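The Trouble With Pre-Listing Inspections

Every spring the same advice comes around: pay for your own home inspection before you list, hand the report to buyers, and watch the deal sail through. I have sold two houses in Murnenden and bought one, and I don't buy it.

The pitch from Economou, the brokerage with its signs on half the lawns here, is that a report builds trust. Trust in what? The buyer didn't choose the inspector and didn't pay him. When I sold in May, I spent $650 on a report. The buyers read it politely and hired their own man anyway. He found 7 things mine had missed -- and skipped a few that mine had listed.

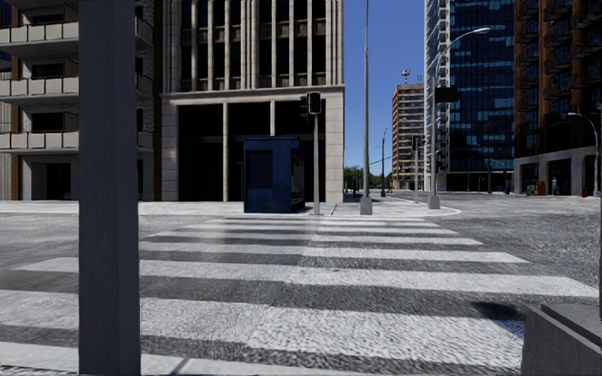
One reader in Irkance wrote to say that I was being unfair, that her report turned up a bad vent pipe she fixed for $200, and that she would much sooner hear about it in her own time than with a closing date hanging over her. Fair enough. But a plumber could have told her the same thing without putting it in writing for every shopper who walked through.

That is my real complaint. Once you have the report, you may well have to disclose what's in it, depending on where you live. Ask a lawyer about that before you ask an agent. Agents want a quick closing, and I can't blame them, but it's your roof they're being so open about.

I'd put the money toward the gutters.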